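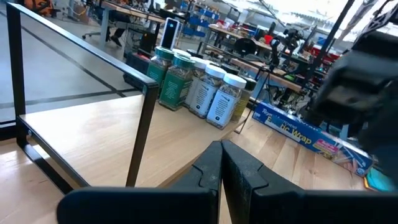 Wrist view, spice jars at the end of the shelf board, wrap box to the right.

Jars get knocked when I teleoperate a reach to the shelf

Posted by Yaw Baidoo
Tags: teleoperation, demonstrations, grippers

I am recording demonstrations for a pick and place task. The robot has to take one spice jar off a low rack and set it down on the open part of the table. I drive the arms by hand with leader arms and watch the camera feeds on a monitor.

The jars stand close together. When I come in to grasp one, the fingers touch the jar next to it and sometimes push it over. Out of 46 attempts I kept 14. The rest had a bump or a fall in them, or I stopped halfway and backed out.

Two things I would like to know. Should I keep the episodes where a neighbor jar moves a little but the pick still works? And is there a better way to drive the approach? I mostly look at the wrist view, and it tilts as soon as I roll the wrist, so I lose track of which way is down.

Software is Werkell, if that matters. I have already slowed the leader arms down in the settings and it did not change much.

Armelle Leclerc
Reply, accepted

Use the overhead view for getting there and the wrist view for the last bit only. Most people who start with teleoperation stare at the wrist camera the whole time and their approach wanders.
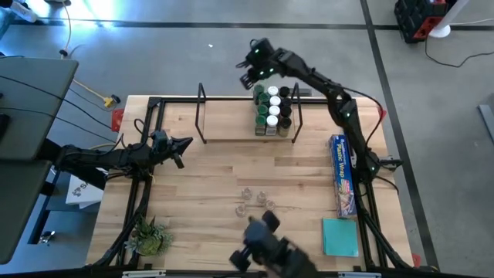 Pick the corner jar nearest the open side of the rack first and come down from above with the fingers opened just wider than the cap. Fully open fingers will hit the neighbors every time in a block packed like that. Close on the cap, lift straight up until the bottom of the jar is above the other caps, and only then move sideways. Park the arm you are not using well back before you start recording.

On the episodes: I keep small nudges if the jar stays standing and the pick is good. Anything that falls goes out. If you stopped and backed out but then finished the pick cleanly, keep that too. The policy needs to see some corrections or it will not know what to do when it is slightly off.

I would record 30 good ones of the corner jar before you move on to the middle of the block.

Qistina Jugah
Reply

Spread the jars out. We had the same problem with bottles at Clemovgate and 3 cm between them fixed it.

Yaw Baidoo
Comment on the reply above

I can't, the block has to stay tight for the final test. I can do the corner jar first though. Tried it Tuesday with the fingers partly closed and it went much better. Still working out the wrist roll.

Capucine Cordier
Reply

Check your leader arm calibration as well. If the wrist joint on the leader is off by a few degrees from the follower, you will keep rolling the gripper to compensate without noticing it. Put both arms in the rest pose and compare the joint readings. I redo mine every morning before recording.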